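Folding and Storing Heavy Knitwear
Resident Services Handbook, Gultovgate House
Prepared by Retno Khoo, Linen and Household Office. Revised 10th January.

This page sets out the method residents are asked to use when folding sweaters and other heavy knits for storage in the Jonden wing closets. It applies to cable-knit, ribbed and chunky garments. Woven shirts and light cotton tops are covered on a separate page.

Before folding

Knitwear must be fully dry before it is put away. A sweater that feels cool at the cuffs or the lower hem should be left flat for a further night. Hanging is not permitted for any knit weighing more than 400 grams, as the shoulders will stretch and the shelf staff cannot accept the garment in that condition.

Check the pockets, if there are any, and close all buttons and zippers. Remove pins and brooches. Small pulls in the yarn should be eased to the inside with a blunt needle and should never be cut.

Choosing a surface

A made bed is the most suitable surface in the residents' rooms. Smooth the sheet with the flat of the hand and move the pillows to the head of the bed. The desks are too narrow for an adult sweater, and their edges tend to catch on open stitches.

Laying out and folding

1. Place the sweater on the bed with the front facing down. Bring the hem toward you and let the neck lie toward the pillows.

2. Straighten the body with both palms, working from the center outward. Do not pull on the ribbing at the neck, cuffs or hem. On a cable knit, the raised columns serve as a guide: when they run evenly down the cloth, the garment is straight enough to fold.

3. Take one side of the body and turn it in toward the center, sleeve included. Lay the sleeve back along the folded side so that the cuff points to the hem. A thick sleeve may bunch at the shoulder. Lift it and set it down again; pressing on the lump only creates a crease.

4. Repeat with the second side. The sweater should now form a long panel. 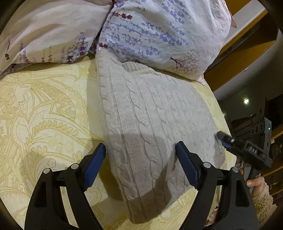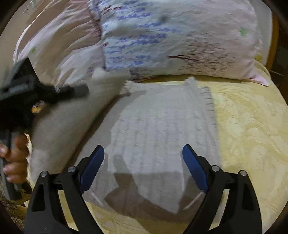
Light gray-beige knit on the bed, with the cables running down the fabric.

5. Compare the two long edges. If one is noticeably fuller than the other, open that side and fold it again before continuing.

6. Fold the panel from the hem upward, in halves for a standard shelf or in thirds for a storage box. Heavy cables should be folded loosely. A sheet of plain tissue may be placed inside the fold for garments that will be stored until October.

7. Turn the folded sweater over so that the front is uppermost and the neck is visible.

Placing on the shelf

Stack no more than four heavy knits together, with the heaviest at the bottom. Storage boxes are available from Room 459 and should be labeled with the resident's name and room number. The combined contents of a box should not exceed 500 ounces. Vacuum bags flatten raised stitches and are not to be used for cable knits.

Cedar blocks may be placed beside the garments but should not touch the yarn. Mothballs are not allowed anywhere in the building.

Refolding

Sweaters in long storage should be taken out once during the season and refolded along different lines. Residents who will be away may ask Bayu Kusuma at the linen desk to arrange this, provided the request form is handed in before departure.

Related pages

Washing wool by hand
Drying racks: where to find them and how to reserve one
Lost and unclaimed clothing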